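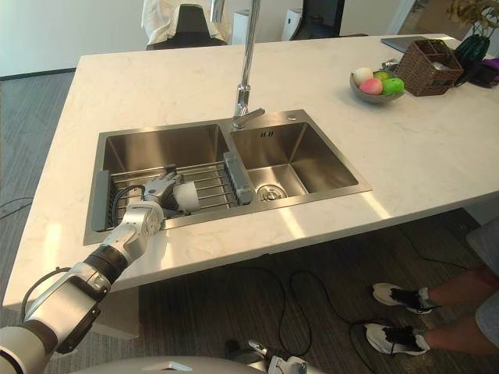

A roll-up drying rack across the left basin of a double sink.

Search the help pages Go

Using a Roll-Up Drying Rack Over a Double Sink

Residents of Oltmont apartments are asked to keep kitchen counters clear of standing water. A roll-up rack allows small items to drain directly into the sink.

Placing the rack

Wipe the rim of the sink and the divider with a dry cloth. Unroll the rack over the larger basin so that one end piece rests on the outer rim and the other on the divider. Press gently at both ends - the rods should lie level and should not slide. The smaller basin remains free for rinsing, with its strainer in place.

Loading

Rinse each cup before it is placed on the rack. Set cups upside down, with the open end over the rods, and leave a small gap between them. Place no more than six cups on the rack at one time. Heavy pots and sharp knives should be dried by hand and put away.

Keep fruit bowls and dry goods toward the back of the counter, away from splashes.

Cleaning and storage

Once a week, wash the rods and end pieces with warm water and mild dish soap. Do not use steel wool. Dry the rack fully, roll it from one end, and store it in the cabinet under the sink.

Replacement racks may be requested from the Oltmont household desk under item 1654. Allow three working days for delivery.

Contact the household desk | © Oltmont Residences | Back to top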